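Dijkstra Two-Stage Pull-Through Sharpener: Review

The Dijkstra is a manual pull-through sharpener with 2 slots, a rubber foot and a fixed handle. The coarse slot holds a pair of crossed carbide blades. The fine slot holds ceramic rods. Both are set at one angle and can't be adjusted. I used it for 11 weeks on the knives in a home kitchen and kept notes.

Test knives

Three knives went through it: a Storkton chef's knife in soft stainless, a Kesus santoku in harder steel, and an old paring knife with no maker's mark left on it. All were dulled on a glass cutting board until they slid off a ripe tomato. The tomato test was repeated after every sharpening, along with a push cut through a single sheet of newspaper.

Coarse slot

The carbides remove metal fast. Five strokes brought the Storkton back to a working edge, with a visible burr along most of the length. The edge is toothy, good for bread crust and tomato skin and poor for herbs. Gray filings collect under the slot and need wiping away before the knife goes near food.

On the Kesus the result was worse. The steel is hard enough that the carbides skipped, and under a loupe I found small chips near the heel. I stopped after three strokes and finished that knife on a whetstone. I would not put a hard, thin blade through this slot again.

Fine slot

The ceramic rods are the better half of the tool. Ten light strokes after the carbides cleaned up the burr and gave a clean newspaper cut on both the Storkton and the paring knife. Used alone once a week, the fine slot kept the Storkton sharp enough for ordinary prep through the whole test. Pressure matters. The weight of the knife plus a little from the hand is enough.

Build

The body is molded plastic and flexes slightly when gripped hard. The foot held on a dry counter and slid on a damp one. The handle is long enough for a large hand and keeps the knuckles clear of the blade. The slots are too close to the left end, so the last half inch of the heel never reaches the rods on a knife with a full bolster. The rods can be replaced. The carbides can't. 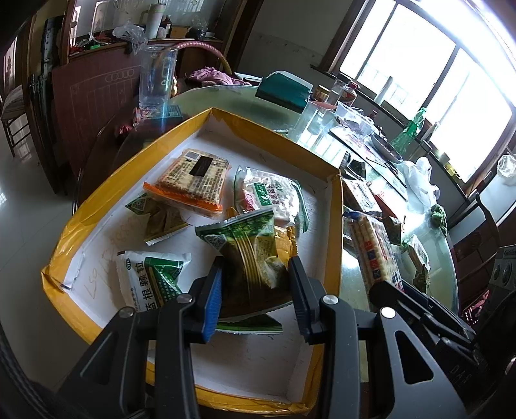 Grorutthorpe wrote in to say the bolster problem goes away if the sharpener is turned around and the knife drawn from the other side, and that the rods last longer when scrubbed with an old toothbrush and scouring powder. I tried the first part. It gains a quarter inch at the heel, but the handle is then on the wrong side for a right-handed user.

Rating: 3 out of 5. Suitable for soft stainless knives. Use the coarse slot only on a badly dulled edge, and keep harder blades on a stone.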